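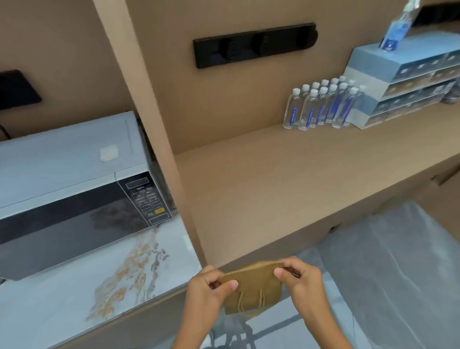 Paper bags with handles. Start with how they get opened, most of the trouble starts right there. They come folded flat, 80 to a bundle. People grab one by the handles and shake. Don't. Take hold of the upper corners, thumbs and fingers on the creased paper, same as on the slide, let the string handles dangle and stay out of it. Then open the mouth a bit at a time. Say it slow, they'll be writing. Pass the flat bag around now, front row first. (Get it back!! Left it in Jistwood last time.)

Size. Small bag for anything you'd carry in one hand. If they ask about the big Braketti size, park it, part two.

Bottom fold. Press it flat from inside before ANYTHING goes in. Knuckles ok, fist no. I've got two spare bags on the table, do one right and one wrong, stand the wrong one up and just wait. It leans. Let them look at it for a second.

Where to pack. Any counter will do, even a corner with a microwave on it. You need elbow space more than you need length. Mention the Clekance order here, 300 gift bags, all packed in a break room in February, next to the coffee. Lost most of the time walking back and forth for filler. Filler goes beside you, on your packing-hand side. Lefties swap.
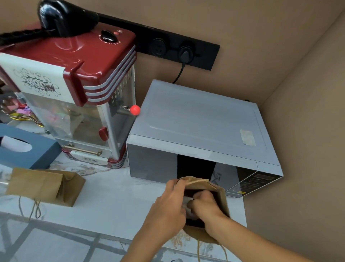
Young-sook Baek read the first draft of these notes and thought I was too hard on filler. Her point was that a handful of crumpled paper at the bottom saves more jars than any divider, and you only feel it's right when you push down and it pushes back. Fair. Changed the next bit becuase of that.

Filler, new version. Crumple, don't ball. A tight ball rolls to one side and the bag tips. Push down with one hand, other hand stays on the top edge of the bag. If you let go of the edge the bag collapses around your wrist and you start over. Heavy thing next, centered. Then more paper on the sides. Light things last.

Ask the room: who packs heavy first? Hands up. Move on quick whatever they say.

Handles. Big one for the Ueda people, they had torn handles on 200 bags and blamed the string. It was the packing. Bag hanging by one handle while somebody loaded it from the other side, all the weight on one patch of glue. Never load a bag while it hangs off a handle. Hold the paper.
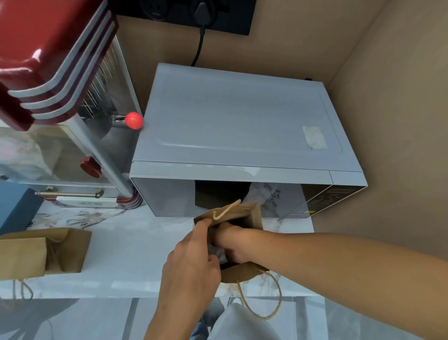
Reaching in: one hand on the front edge, one hand in the bag, handles left loose.

Leave that one up while I do the live bag. Jar, box of tea, card. Card goes in upright at the side so it doesnt get buried.

Closing. Bring handles together, one small tug upward, feel whether the weight shifts. If it shifts, back in with more filler. No tape on the handles please. Fold the top over once if it's raining out.

Part two after the break: big bags, bottles, wet stuff. Water for me. Ask for the flat bag back.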